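The long tail of the deposit queue

University repositories were built on a simple exchange. The author supplies a file, the library supplies a permanent address, and a search engine does the rest. At Priltberg, where the library has run its repository on the Stolleo platform since its pilot, the exchange still works for theses and journal articles. It works less well for everything else.

The trouble is metadata. A thesis arrives with a title page, an abstract and a named supervisor, and a cataloguer can complete the record in 20 minutes. A departmental newsletter or a run of student conference posters arrives with a file name. Under the current rules each item needs a subject heading, a rights statement and a contact in the issuing department before it can be released. Items that lack any of them wait in the deposit queue.
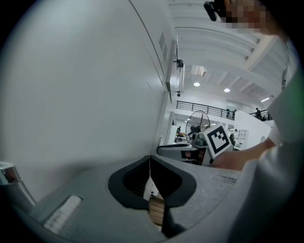 Student journals sit between the two. They have editors and issue numbers, but the editors graduate. When the library reviewed its student titles in November, it found that 30 issues had been uploaded without a signed licence from every contributor. The files were sound and the authors were traceable in most cases, but the issues could not be made public until the forms came in.

The response was a change to the order of work. Licences are now collected at submission, through a form that Bratby, the library's software supplier, added to the journal template. The form asks 2 questions: whether the contributor holds the rights to the text and figures, and which reuse terms apply. An issue cannot move to layout with a form outstanding. Editors complained at first that this slowed the early stages, and it does. It also removes the delay at the end.
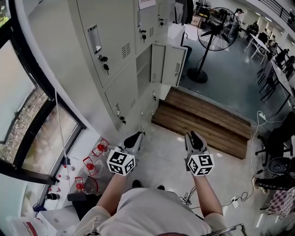 Subject description has proved harder to automate. Mrema, the indexing tool on trial this year, reads the full text and proposes headings from a controlled list. It does well with long prose and poorly with short captions, where the words are few and general. Images deposited without text are still described by hand. A cataloguer given a view from overhead of a person in a loose white shirt on a tiled floor, with a gripper in each hand and grey metal lockers ahead, has to decide whether the record should be found under the equipment, the clothing or the building. House practice is to index the equipment and leave the rest to the free-text note.

Preservation copies are made separately. Each released item is stored in 2 locations, with checksums compared monthly, and any mismatch is reported to the repository desk before the public file is replaced. Superseded versions keep their own address, so that a citation to the first version of an article does not resolve to a corrected one.

The remaining queue is mostly posters. The library intends to release them in batches by department, beginning with those where a contact has already been confirmed.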